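November 14, 2023
Skorkudness team notebook, laundry task

Battery charged, coffee charged, rulebook still missing page six. The plan for this session was to go back to the dryer and find out why the gripper that did so nicely in August now treats the bottom lip of the drum as a place of quiet reflection.

Settings before we started: arm speed at 40 percent, 200 ms pause between waypoints, gripper force left where Pedham put it. Pedham is the old planner. Tudava is the new one, which is supposed to be better and has so far been better at printing warnings. It gave us 80 of them on startup. I read the first four and they were all the same warning.

First runs were with the door open and the basket on the floor to the left. We are not attempting the door. The door is a spring semester problem and I hope to have graduated.
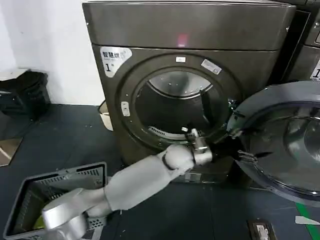 Silvana Fontes

The lip is where it all goes wrong. Tudava plans to a point inside the drum and checks the fingers against the door ring, but the vent grille at the lower inner edge isn't in the model at all. As far as the planner knows, that's open air. I measured the lip again with the good calipers and wrote the numbers on the whiteboard, so please don't erase the whiteboard.

Second problem: the shiny drum. The depth camera gives us lovely points on the door ring and then soup. I threw out anything past the lip and told the arm to go in along a straight line. Crude, but the path looks sane in the viewer. Pedham used to do this by default, and I will not be mentioning that to the person who talked us into switching.

The yellow cloth stays as the test item. It shows up well against the gray basket. Asked the arm to do socks once and would rather not discuss it.

Log file rolled over at 1,000 lines again and ate the start of run three. Figueiredo rule applies: if it isn't in the log, it didn't happen. So run three was perfect.

To do:
add grille to the collision model (me)
raise log limit
try entry 15 mm higher, same angle
check left wrist offset, the basket hand sits lower than the viewer says it does
find page six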